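Rowena Enriquez
Review thread: the Tenine hand-held gripper kit, bimanual version. We had it on a paid trial at our Dudstead site for 11 days. Soft goods only, mainly bedding. Short posts, in no strict order.

Trial ended 6/2/25. We paid the standard trial fee and Brodora (the reseller) has not seen this text. They did answer support mail during the trial. More on that further down.

The box: two grippers, left and right, charging cradle, a calibration board, spare finger pads, a hex key that fits the finger joints. Paper manual in English and Finnish. The English one is a revision behind the PDF, so use the PDF.

Each gripper is a white shell on a handle with two curved black fingers. Trigger under the index finger. Jaw travel is symmetric, and the encoder reads jaw width, so you get opening distance per time step along with pose and video.

No force reading at the fingertips. If your task needs grip force you will be inferring it from trigger current or adding your own sensor. For cloth we could live with that. For fruit or cups I would want it.

Pose is visual-inertial, computed onboard and refined later in Suvarna, the companion software. Onboard pose is good enough to tell the operator when tracking has dropped. Do not train on it. Run the refinement.

Our test task was a bed-sized cloth: grab the near edge with one gripper, a corner with the other, lift, pull flat, release. Cloth this large is a fair test because it fills the view of the near camera for much of the episode and moves while you are trying to track against it. 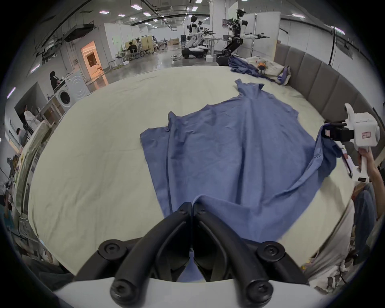

Which brings me to tracking loss. It happens when both grippers are low over a plain sheet and the far background is hidden by lifted fabric. The unit buzzes in the handle and flags the episode. Recovery after lifting the hand is quick, but the flagged part is gone for our purposes.

Workaround from Jouko Nieminen, who did most of the operating: keep the wrist tilted slightly up on approach so the far wall and ceiling stay in view. Cost us a little realism in the wrist angle. Saved a lot of flagged episodes.

Total collected: 1546 episodes, before filtering. I am not publishing the pass rate, as our filter is strict and tuned to one policy. A bare percentage would get quoted without that context.

Fingers. The curved profile slides under a flat hem better than the straight fingers on our older in-house design. Tips meet cleanly. Pinching one layer off a stack of two is still luck with a thin cotton sheet, and the softer spare pads did not change that much.

The finger joints work loose. Both grippers, same joint, after a few sessions. A drop of medium threadlocker fixed it. Brodora says later units ship with it applied. I can't confirm.

Weight is fine for the first hour and noticeable after that. The load sits forward of the hand, so it is the wrist that complains. Dzintra Kairys has smaller hands than the rest of us and had to shift her grip to reach full trigger travel. The trigger reach is not adjustable. It should be.

Time sync between left and right is the best part of the kit. We checked it with a flashing LED seen by both cameras and could not find an offset larger than one video frame, including after a long session. No cable between the units. 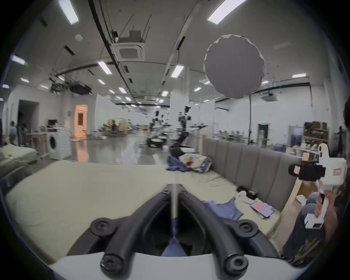
Jaw closed on the near unit, the other one held upright. Bedding task.

Calibration: you show the board to each gripper, then to both together. The combined step fails without a message if the board has glare on it. We lost most of a morning to this before Jennylyn Padilla turned off one bank of lights and it passed first time. Matte board, please.

Suvarna itself. Import is one command per session. Refinement runs on a normal workstation GPU, slower than real time on ours. Export goes to the usual formats with per-step jaw width, pose and both video streams. Field names are sensible and documented.

What I don't like in Suvarna: the reviewer. You can scrub through an episode but you can't mark a sub-range as bad, only the whole thing. For long cloth episodes with one short dropout that is wasteful. Rommel Tiongson wrote a script that splits them before import. Works, should not be needed.

It also sorts episodes by file name, and file names use the clock on the left gripper. If that clock is wrong (ours was, out of the box) your sessions land in the wrong order. Set the clock before anything else.

Transfer to robot. We mounted the matching fingers on two arms and ran a policy trained on the filtered set. Edge grasp transferred well. Corner grasp was weaker, and looking at the data, our operators used the twist of the wrist a lot at corners, further than the arms like to go. Operator habit, so I don't hold it against the kit.

If you plan the same: decide the joint limits you care about first, then tell operators. There is no live warning for poses your robot can't reach. Brodora says it is on the list for September.

Support: four mails sent, four answered, three of them useful. The other one told me to update firmware I had already updated, with the version number in my mail.

Battery: swappable, one per handle. We rotated sets and never had to stop a session for charging. The battery door latch on the right unit is stiff and I expect it to be the first thing to break.

Background clutter was no problem. We collected in a shared open space with people walking around behind the task and I could see no drop in pose quality from it. A blank wall close behind the bed was worse – fewer features, more drift after refinement.

Comparison with teleoperating the arms directly, same task, same operators: the hand-held kit is faster per episode by a wide margin and the motion is smoother. Teleop data needs less filtering and never contains a pose the arm can't reach. We will keep doing both.

Would we buy? Yes for cloth, one bimanual set, with threadlocker and our own matte calibration board. No for anything where contact force matters.

Not tested: outdoor light, wet items, gloves, more than one pair running in the same room. If someone has tried two pairs side by side I would like to know whether the wireless sync holds up.

Rommel's splitter script goes up once he has taken our paths out of it. I will add the link under this post.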